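To: Leasing and Listings mailing list
From: Obadia Wanyama, Office of Lease Administration, Oneo Property Services
Subject: Re: Furnished apartments: listing text and the inventory schedule

Dear colleagues,

Thank you to all who replied to Musyoka Kioko's message on the furnished apartments at Retwood. Several of the replies raised the same point, and I am answering to the full list so that both leasing offices work from the same text when the June listings open. Musyoka's message is quoted below, with my responses placed after each part.

> From: Musyoka Kioko
> To: Leasing and Listings mailing list
>
> We have had two applicants in the past month ask whether the
> inventory schedule forms part of the lease or is only a courtesy
> document. The listing for Unit 3134 says "fully furnished, see
> schedule," but the schedule is not attached to the listing and the
> lease refers to it only as "the attached list, if any." Could
> Lease Administration confirm which wording applies?

The schedule forms part of the lease. The phrase "the attached list, if any" comes from an older form that was shared with our unfurnished buildings, and it should not appear in any furnished lease signed from June onward. The replacement wording is as follows:

"The Inventory Schedule, signed by the Landlord and the Tenant, is attached to this Lease and forms part of it."

Please retire the phrase "fully furnished" in listing text as well. Applicants read it in different ways. Some expect bed linen and kitchenware, and others expect only a bed, a table and a sofa. Listings should say "furnished per schedule," and the schedule should be sent to any applicant who asks for it before an application fee is taken. Applicants who have already paid a fee for Unit 3134 should receive the schedule with a short covering note from the leasing office that took the application. 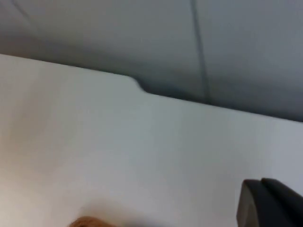

Condition notes remain the weakest part of the schedules I have reviewed so far. Words such as "good," "fair" and "as seen" appear throughout, and none of them is of much use when a deposit is in dispute. The note should record what a second person would also record while standing in the same place. For a white surface with a small stepped notch along its edge, for instance, the entry should mention the notch and say where along the edge it falls. Whether it is damage or part of the design is a separate matter, to be entered only when the inspector knows the answer. Color should be kept general: "white" is sufficient, and one side of a surface lying in shadow is no reason to enter a second shade.

> The second question is about small items. The Shirima office lists
> everything down to coasters and door mats. Our office lists only
> furniture and appliances. A tenant transferring from one office's
> building to the other's noticed the difference and asked whether
> she would be charged for things that were never written down.

She would not. An item that is missing from the signed schedule may not be charged against a deposit, whatever its value. I would ask the leasing office concerned to tell her so in writing.

As to which approach is correct, neither office was given clear instructions, and the difference is our responsibility. The rule from June will be that any loose item left in the apartment by the landlord is either entered on the schedule or removed before the tenant takes possession. Offices may decide for themselves how much to leave in place. The Shirima office has told me it would prefer to go on supplying small items, and there is no objection to that so long as they are listed.
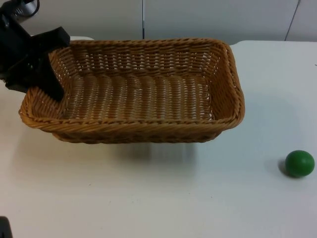 Woven basket, rectangular, on white tabletop.

Small items may be grouped only when they are identical. Four matching dinner plates can be one entry with a quantity of 4. A bowl and a tray that happen to be stored together are separate entries. Please do not use "miscellaneous" or "assorted" as an entry, even for kitchen drawers. If a drawer holds so many different things that listing them is impractical, it is better emptied.

> Third, does Sivodska need to be involved? They hold the furniture
> lease for part of the building and their own list does not match
> ours. It uses stock codes and has no descriptions.

Yes, but only for the pieces they own. Sivodska's list governs the relationship between Sivodska and the landlord, and tenants are not party to it. Our schedule should carry the Sivodska stock code in the last column, where there is one, and our own description in the first. Where the two lists disagree on whether a piece is in the apartment, the leasing office should look in the apartment and correct whichever list is wrong. I have asked Sivodska for a copy of their current list and will forward it when it arrives.
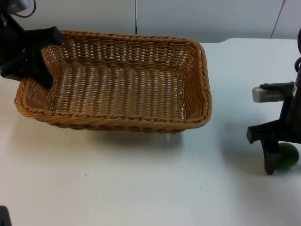

Descriptions in the first column should be short, and they should let a reader pick out the item without help. Begin with the noun and follow it with shape, color and any feature that sets the piece apart. "Basket, rectangular, woven, tan to golden brown, darker braided rim, empty" is a complete entry. "Nice storage basket" is not. Where the material is uncertain, leave it out – cane and its synthetic substitutes are easily confused, and a tenant should not be asked to sign for one when the other may have been supplied. Brand names belong in the schedule only if they are marked on the item. Estimated values should not be entered at all; replacement cost is handled under the deposit section of the lease.

> Last, who signs? We have schedules signed by the leasing agent,
> by the building manager, and in one case by the tenant alone.

The leasing agent signs for the landlord, and every adult named on the lease signs as tenant. The building manager may attend the inspection but does not sign. A schedule signed by the tenant alone should be countersigned now, with the tenant's agreement, and the tenant given a fresh copy. If the tenant wishes to amend an entry at that stage, the amendment should be written on the schedule and initialed by both sides – please do not reissue a clean version in its place.

The revised form will be placed in the shared lease folder before the June listings open. Until then, please continue with the present form and add the replacement wording by rider. Questions on individual leases should come to me directly, and questions on listing text should go to Musyoka.

Regards,

Obadia Wanyama
Office of Lease Administration
Oneo Property Services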